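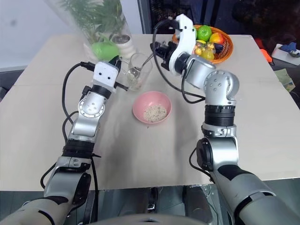
Section 2: Setting up your year-end review

2.1 Purpose of this section

The Curnside Reflective Journal is issued to all participants in the Enriquez personal development programme. This section explains how to prepare the year-end review pages, which follow the monthly pages at the back of the journal. It should be read before any entry is made in those pages. Participants who joined part-way through the year should also read 2.5.

2.2 Before you begin

You will need:

Your completed monthly pages
The goal sheet you filled in when you joined
A pen (pencil fades and smudges over time)
A quiet place where you can sit for 30 minutes without interruption

Note: The review may be completed over several sittings. Most participants at the Drornthorpe and Wurkstead centres spread it over two evenings.

2.3 Completing the review

1. Read your monthly pages from the beginning, in order. Do not write anything during this first reading.

2. Turn to the page headed "The Year as It Was". Enter up to 8 events that mattered to you, whether welcome or unwelcome. One line for each is sufficient.

3. Mark each event with a U (up), a D (down) or a B (both). A house move, for instance, is often a B.

4. Choose one event marked D. On the facing page, write down what you did in the days that followed it and who helped you. Keep to what happened. Opinions about what you ought to have done belong on the "Second Thoughts" page and may be left until later.

5. Repeat step 4 for one event marked U.

6. Copy each goal from your goal sheet into the left-hand column of the table. In the right-hand column write "kept", "changed" or "put down". The word "failed" is not used in this journal.

7. Write a closing paragraph of no more than 100 words, addressed to yourself. Sign it.

Caution: If an event is still causing you serious distress, leave it off the list or enter it by a single word only. The journal is not a substitute for medical or counselling support. Speak to your doctor, or ask your centre for its list of local services.

2.4 Setting intentions for the coming year

1. Leave at least one night between signing the closing paragraph and starting this part.

2. Write no more than 2 intentions. Each should describe something you will do, and how often. "Walk to work when it is dry" is suitable. "Be happier" is too broad to be reviewed in July, when the mid-year page falls due.

3. Under each intention, name one thing likely to get in the way and what you will do when it does.

4. Copy both intentions on to the card inside the back cover. The card may be detached and kept wherever you will see it.

Note: Intentions carried over from the previous year are permitted. Please rewrite them in full, as the wording often needs to change.

2.5 Participants with an incomplete year

Blank monthly pages should be left blank. Do not fill them in from memory. Begin step 1 at your first completed page and enter fewer events if necessary.

2.6 Sharing your review

Sharing is optional. Participants who wish to discuss their review may book an appointment with Kai-wen Ho (Drornthorpe) or Noman Dogar (Wurkstead). Bring the journal with you. Copies are not taken, and no record is made of what you choose to read aloud.

Caution: Do not leave your journal at the centre. Unclaimed journals are held unopened at reception and returned only to the person named on the cover.

Replacement goal sheets and intention cards are available from either centre on request. For the mid-year page, see Section 3.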